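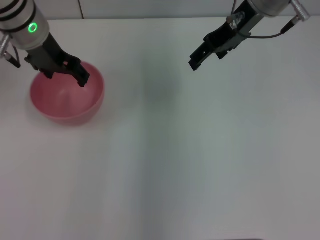

Session four: writing a customer case study that sales people will use

Hello again. These are the notes to go with May 15, 2023, tidied up a bit from what I said in the room. If you missed it, read these first and then do the exercise at the end, and bring it with you next time because we'll be swapping drafts.

Last session we did messaging and positioning, and a few of you asked where the proof comes in. You can write a lovely positioning statement, but at some point a buyer is going to ask who else has done this and how it went for them. So today is about customer stories: how to pick the customer, how to run the interview, how to shape what you get, and what to do once it's signed off (most people stop there, and it drives me up the wall).

I'm going to use two running cases. Pradero sells scheduling software to mid-sized cleaning contractors. Dumia sells a stock-control add-on to independent garden centres. I worked on both, so you get the warts as well.

1. Picking the customer

The temptation is to go for the biggest name on the list. Pradero did exactly this. They had one very large client, and everybody in the building wanted that logo on the website. We spent two months getting permission, the legal team at the other end took out every number and most of the adjectives, and what we ended up with was four paragraphs saying a large company had bought some software and was pleased. The sales team never sent it to a soul.

The second attempt was a contractor in Purley with 30 cleaners on the books. Marta Symonenko ran the office there and she was a dream to interview. She told us what the old spreadsheet looked like, what time she used to get phone calls in the morning, and what she'd nearly bought instead. That one got sent out constantly. Most of Pradero's prospects were firms of that sort of size, and they read it and saw themselves.

So when you look down a customer list, ask:

Does this customer look like the people we're trying to sell to next?
Did something change for them that they can describe in their own words?
Is there one person there who lived through it and will talk to us?
Can we get approval from somebody we can name?

If you can't answer the last one, don't book the interview yet. Chasing sign-off from an unknown department is how drafts die.

2. Asking for it

Please don't send a form. Ring them, or get the account manager to ring them. Account managers can be protective, and fair enough, they've spent years on that relationship and you're about to wander in with a recorder. Talk to them first and ask what's touchy. At Dumia the account manager was Pylyp Hordiienko, and he warned me that one garden centre had had a horrid time with their first delivery of scanners. I was glad to know before I sat down with them! It ended up in the story too, with the customer's blessing, and it made the rest of it much easier to believe.

Tell the customer how long it'll take, what you'll ask, who'll see the draft and where it will be used. Tell them they can change anything. In my experience people change very little when they've been told that, and an awful lot when they haven't.

3. The interview

Forty minutes is plenty. Send your topics ahead but keep back the exact questions, otherwise you get answers that have been through three colleagues and sound like a brochure.

The order I use is before, decision, switching, now. Spend longest on the before. Beginners rush it because they want to get to the nice bit where the product turns up, but the before is what your reader recognises. What did a bad day look like? Who got the blame? What had you already tried?

Then the decision. What else did you look at? Who in the business was against it? I always ask that one and there's nearly always somebody, and the person you're talking to usually enjoys telling you how they were won round.

Switching is where you find the honest trouble. Now is where you find your figures, if there are any.

Someone in the group (Sun-ja, I think it was) asked what to do when the customer says everything is "great" and "really easy" and nothing else. Ask for the last time. When did you last use it, what were you doing, what would you have done before? You'll get a proper story out of nearly anybody that way. And leave a gap after they finish talking. I find this painful, I'm a chatterer, but the good quote is very often in the second half of the answer.

4. Numbers

Use them if they're real and the customer has given them to you. One of the Dumia garden centres had cut its stocktake from 20 hours to 17. You may be thinking that's not much of a headline, and that was what the marketing manager thought as well. She wanted to leave out the hours and say "dramatically faster". But when I went back and asked the customer about it, the thing she cared about was that those three hours had been the ones after closing. So we put in both figures and her remark about getting home, and it was by far the best paragraph.

Two warnings. Don't turn a small number into a percentage to puff it up. And don't take a figure from your own product dashboard and put it in the customer's mouth. If you think they'd be interested in it, show it to them and ask whether it matches what they see.

No figures at all? Fine. Write down what they've stopped doing.

5. Shape and length

For the written version I aim for 400 words on the page that sales sends out, and a longer one for the website if the material deserves it. The short one goes like this.

A headline with the customer in it and a verb.
Two lines on who they are, for readers in the same trade.
The trouble, with a quote.
What they chose and why, including what they were worried about.
What happened, with a figure or a stopped habit.
One line on what they're doing next.

Your own company should turn up late and say little. Cristóvão Patrício, who edited the Pradero stories, had a rule that the product name couldn't appear before the third paragraph. I thought it was fussy at the time — I now do it myself.

On quotes: you can trim and you can take out the ums. You can't improve. If she said "it was a right mess", leave it as a right mess. Somebody will suggest changing it to "we faced a number of challenges" and you must be brave.

6. After sign-off

Now the part I promised to nag you about. A story that sits in a folder has cost you a fortnight and earned nothing. On the day it's approved:

Send it to every sales person with one sentence saying which prospects it suits and which objection it answers.
Cut one quote out for the proposal template.
Thank the customer properly. A printed copy goes down surprisingly well.
Put a note in the diary to check it in a year, as people change jobs and products change names.

That sentence about the objection matters more than you'd think. Pradero's sales people kept hearing "our cleaners won't use an app", and Marta had talked about that very thing for five minutes. Once we'd labelled her story with it, they knew when to reach for it.

Exercise for next time

Work in pairs. You'll have the transcript from the Pylypenko bakery interview, the one Ching-wen Shek kindly let us use. It's rambling, as transcripts are. Please:

Mark every passage that belongs to the before.
Choose two quotes and trim them, keeping a copy of the original wording.
Write the short version to the shape in part 5.
Write the one sentence you'd send to sales with it.

Don't look at your partner's until you've both finished. I'd like us to compare which quotes you picked, as last year's lot hardly agreed on any and we had a very good argument over it.

Reading: the two Pradero pieces are in the shared folder, the dull one and the Purley one. Read the dull one first. I've left the tracked changes in so you can watch the legal team at work.

Session five is on getting stories into video without making your customer look like a hostage.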